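# Setting up a Fellden picking kit with a sloped bin

The Fellden kit is sold by Grornach for small workshops that want to try bin picking with an arm they already have. You get the gripper, the brackets, the cable set and a licence for the Clirneo software. The bin is not in the box, so you must supply your own. I have used the kit since March, and in this page I write down how I set it up and what I would do differently.

## Before you start

You need:

- an arm with its power supply and a free tool flange
- a bin with sloped walls
- two spring clamps
- painter's tape
- a sheet of cardboard
- a few light things to pick up

The manual says that a bin with straight walls is also possible. I tried it and I do not recommend it. The fingers of the Fellden are fixed on a rather wide bracket, and in a straight corner the bracket meets the wall before the fingers meet the object.

## Step 1: Fix the bin and mark the table

Put the bin where the arm can reach all of the floor without stretching. Mark the corners of your working area with tape on the table. If the bin is moved by mistake, you can put it back without making the calibration again, and the calibration takes 30 minutes.

Fit a sloped panel at the far side and hold it with one clamp on each upper corner. Turn the handles outwards, away from the path of the arm.
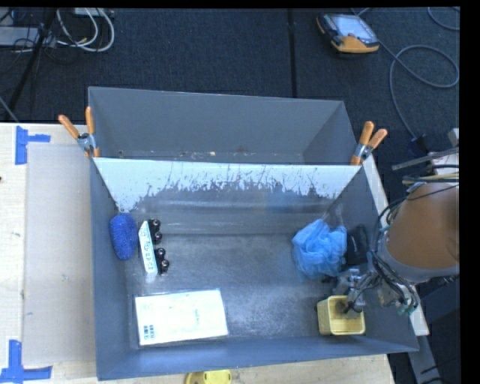
Start with soft and light objects. A bath puff and a sponge are very forgiving, and a small square cup is a good first hard object, as it has an open top and a finger can go inside. Flat cards are the most difficult. Leave them in the bin if you like, but do not ask the gripper to take them on the first day.

## Step 2: Set the speed and the force

In Clirneo, open the page "Approach" and set the speed to 10 per cent. Set the closing force to the lowest value which still holds your cup. I tested each value three times before I changed it. The factory setting was too strong for thin plastic, and I have one cracked lid to show it.

Next, set the safe height above the rim of the bin. Mine is 80 mm. Remember that the clamps are higher than the rim, so measure from the top of the clamp handles.

## Step 3: Teach the first grasp

Move the arm by hand until the fingers are over the cup. Lower it slowly and save a point just before contact. Then save a second point where one finger is inside the cup and the other is outside. Clirneo joins the two points in a straight line, so check that no wall lies between them.

Look also at the cables along the arm. They should have enough slack for the wrist to turn, but they should not hang into the bin.

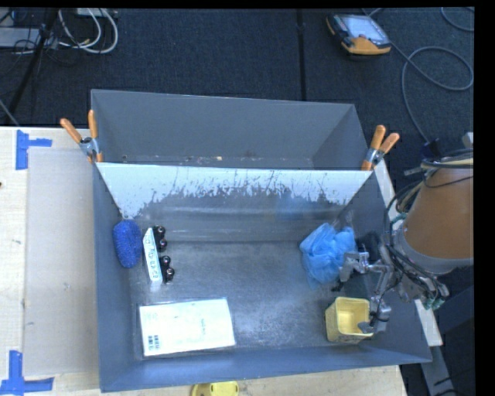
*Balogun Workshop Notes, Issue 10*

## Step 4: Repeat and correct

Run the grasp slowly and keep one hand near the stop button. If the cup tips over, the second point is usually too high. If it slides along the floor, the fingers are not centred.

## Is it worth buying?

For a small workshop, I would say yes. The gripper is solid and the software is easy to learn. The weak part is the printed manual, where the chapter about cables is only half a page. Support answered my question on a Sunday, which I did not expect. Ask Grornach for the longer cable set when you order, as changing it later means taking the bracket off again.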